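Culline Code (hand-held demonstration recording)

The Culline Code is a set of good-practice rules for recording manipulation demonstrations with hand-held grippers, the kind of tool a person carries through a task so that a robot arm can later learn the same movements. It was drawn up at the Jinthorpe robotics workshop under Lorna Evangelista and takes its name from the corridor where the first recording bays were set up. The code is short, plainly written and surprisingly readable, and much of its charm lies in how closely it sticks to the practical business of getting a clean recording.

Background

Early recording at Jinthorpe followed no written rules. Operators set up wherever there was floor space, and each kept a private notion of what counted as a finished demonstration. When the workshop reviewed its first large batch, 1451 recordings in all, only 570 were judged fit for training. The rest suffered from marker plates hidden by a sleeve, tasks abandoned halfway, or a starting position that shifted from one attempt to the next.

Evangelista's answer was a two-page sheet pinned up in each bay. Operators scribbled on it freely, and the scribbles were folded into the next version. The present text, edition 3, was issued in July and is the first to treat the bay itself as part of the equipment - a lovely idea, and one that changed how the workshop was laid out.
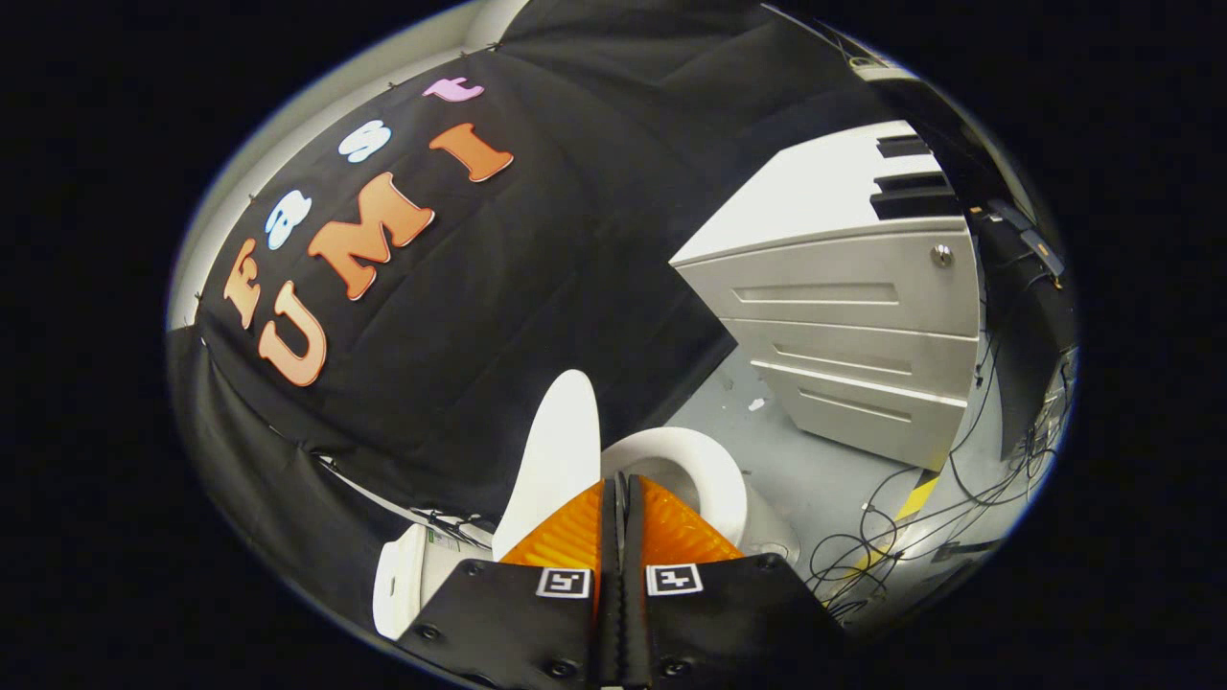 The code divides its rules between the tool, the bay and the operator, and the section on the tool is the longest. Before each session the operator checks the jaw plates for play, runs the jaws through their full travel and looks over the fingertips for tears or trapped grit. Square fiducial markers, one to each jaw plate, have to be flat, clean and in plain view of the camera, as their apparent positions are used to work out how far the jaws are open. Soft fingertips in a strong colour, such as bright orange, are preferred over black ones, which are hard to pick out against dark cloth. Screws on the plates are tightened by hand and never glued. A marker with a lifted corner is replaced and the jaw width calibrated again before any further recording.

Rules for the bay

The bay rules deal with everything that stays put during a session. Floor tape, where it is used, must be pressed down along its whole length, and its meaning has to be written on the bay sheet so that visitors are not left guessing what the stripes stand for. Cables should be gathered outside the operator's walking area before recording begins.

Backdrops are allowed and may be plain or decorated. Edition 2 had asked for plain cloth only, and this was dropped after operators argued that a policy trained entirely against blank fabric would have a rude awakening in a real kitchen. Lettering, posters and furniture may all stay in view, provided they are noted on the sheet. Anything showing personal details must be covered or taken away.

Lighting gets a single paragraph. Lamps stay as they are for the whole of a session, and a change in daylight is noted but is no reason to stop.

Rules for the operator

Operators are asked to move at a steady, natural pace and to keep the free hand out of the working area unless the task calls for two hands. Each demonstration opens with a short pause, jaws open, and closes with another. A fumbled grasp that is put right straight away is kept and tagged "recovered", one of the most admired parts of the code, and deservedly so: recoveries are precious material for a learning system. A dropped object that rolls out of reach ends the attempt.

Sessions are limited to 40 minutes, followed by a break away from the bay. The text is firm on this and gives the operator, never the session lead, the last word on stopping early.

Use and reception

The code was taken up by Clakero, a maker of sorting equipment, which added an appendix on glass and other fragile goods. The first set recorded there under edition 3 ran to 667 demonstrations. Sjöberg, a smaller firm working on laundry handling, uses the tool and operator sections but keeps its own rules for the bay.

Criticism has centred on the tagging scheme. Some operators find the line between "recovered" and "failed" hard to draw, especially with cloth, where a grasp can slip by degrees. Evangelista has said that worked cases will be added in a later edition. There has also been a call for a section on left-handed operators, who at present must adapt the diagrams for themselves.

See also: Fiducial marker; Imitation learning; Soft gripper; Teleoperation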